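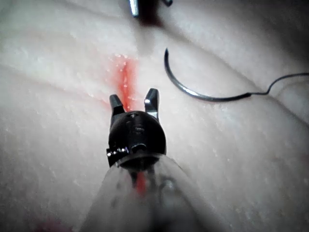 Wurken copywriting deck, second printing. 16 prompt cards for print and poster ads, plus a 20 page booklet by Nyokabi Biwott. Headlines, body copy, cutting. Card 5 is on where the eye goes first -- think of that red mark on the white pad, between the two open jaws. One strong color, plain background, your headline goes next to it. Works for billboards and small space ads. Cards are uncoated so you can write on them, pencil is best.

New in this printing: bigger type, fixed the mixup on the radio card. Booklet now stapled. Sorry for the wait, teh May batch sold out.
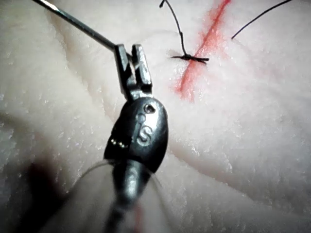

Imani Mosoti writes that she cut a bank ad from nine lines to two with the trimming card, and the client ran it as is. Wishes there was more on taglines.

Tagline add-on is in the works. No date yet.
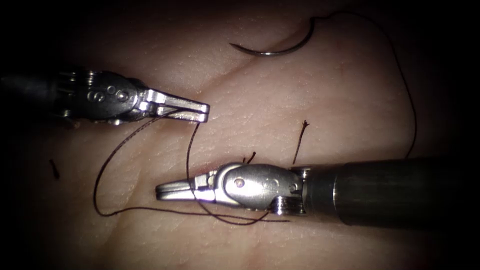 Two instruments over a pale pad.

In stock, 1,480 decks. Ships from Tirarville. Bulk orders for agencys and classes -- use the contact form.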